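31 May 2025

# Puvix 2 is out, and the planner finally plans around its own cables

I've been waiting on this one for a while, so forgive me if I get a bit excited. The folks at Flimari have released version 2 of Puvix, their bin-picking planner, and I've had it running on our cell in Gostley for long enough to have opinions!

The big change is how it thinks about everything strapped to the outside of the arm. Old Puvix treated the robot as a set of clean, rigid links, so you'd get a lovely short path on screen and then watch the hose head straight for the bin wall. Now you give each hose or cable bundle an attachment point at both ends and a slack length, and the planner wraps a soft volume around it that moves with the wrist. Paths that squeeze that volume cost more, and paths that pin it against a wall get thrown out.

The second change is pick order. Puvix used to go for whichever part scored highest on its own. Version 2 looks up to 5 picks ahead (you can turn this down) and asks which part leaves the rest easiest to reach. For long skinny parts that end up against a wall or across each other, this matters a lot more than I expected.
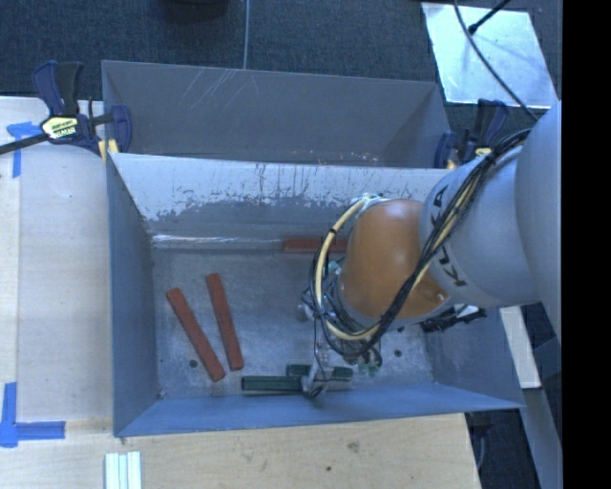 *Red and green bars in the front bin, with the gripper down at the near wall.*

Bars lying close to a wall are the annoying case, and they're where I spent most of my time. I ran 600 picks with the old version and the same number with the new one, same parts, same speed limits. Protective stops from contact with the bin dropped from 50 to 5 – and I didn't touch the vision settings at all. Cycle time got a little worse, mostly from the lookahead, and I can live with that.

Not everything is rosy. The slack setting is fiddly, and if you guess too high the planner refuses perfectly good picks in the corners with a message that just says "no feasible approach." The new log viewer helps some, but I'd love for it to show which volume was in the way. Also, scene files from before this release have to go through the Kapoor converter first, and it dropped the custom grasp offsets on two of mine. Back up your files before you run it!

The update is free if you already have a license. Flimari says a live view of the hose volumes is planned for September, and I'll be installing that one the minute it lands.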